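Measuring the Natural Frequency and Damping of a Slender Mast

A tall thin thing in the wind will tell you its natural frequency whether you ask or not. Getting it to tell you the damping takes an afternoon. The steps below are written for the 9 meter mast in the Rustton yard, but any flagpole or lamp post will do if its owner is relaxed. 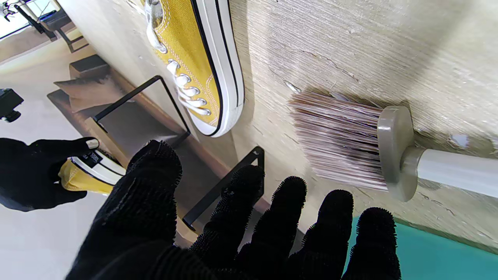 Page last modified: January, 4:10 pm

What you need

An accelerometer, a logger, a rope with a quick release, and a calm day. The calm day is the expensive part. At Rustton it tends to arrive at dawn, when the person with the gate key is asleep.

Step 1. Mount the sensor

Fix the accelerometer as near the top as you can reach safely. Clamp it hard. A loose bracket has a natural frequency too, and it will be delighted to share it with you. Point one axis along the direction you plan to pull, and write down which one. You will not remember. 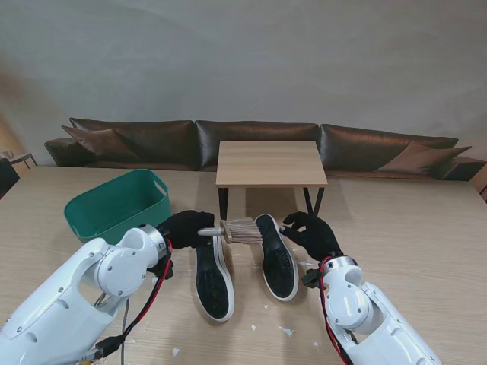

Run the cable down the mast and tape it at short intervals so it can't slap. A flapping cable adds noise, and on a light mast it adds a little damping as well, which is flattering but wrong.

Step 2. Pluck it

Set the logger to 500 samples per second. That is far more than a mast needs, but storage is cheap and dawn is not. Pull the rope gently to one side, wait for everything to settle, then release. Log for 90 seconds and keep your hands off the mast.

Turn the sensor 90 degrees and do it again in the other direction. "Symmetric" masts seldom are, once somebody has welded a ladder to one side.
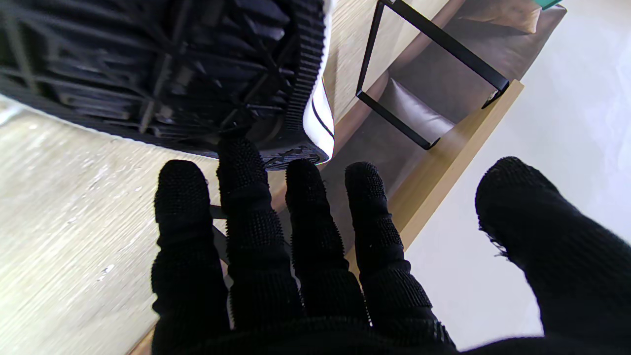
If the trace swells and fades like a bad organ note, your two directions have nearly the same frequency and are trading energy. Pull more squarely along one axis and repeat.

Step 3. Read off the numbers

Count the cycles in a clean stretch and divide by its length in seconds. There is your frequency. For damping, take two peaks n cycles apart, find the natural log of their ratio, and divide by 2 pi n. Small damping makes this a good approximation, and the damping will be small. We use the Drilley spreadsheet, which has an unkind color scheme and correct formulas.
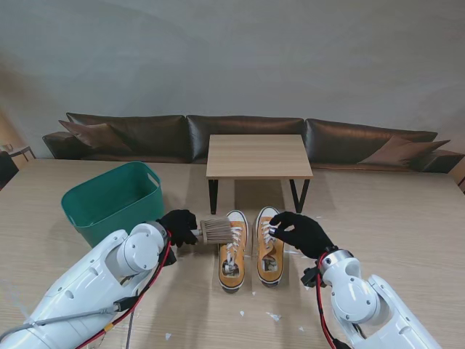
Step 4. Check it against amplitude

Repeat the calculation using early peaks only, then late peaks only. Bolted joints slip more when the mast swings widely, so the early figure usually comes out higher. Report both, with the amplitudes. Quoting just the larger one is a tradition in some offices and should stay there.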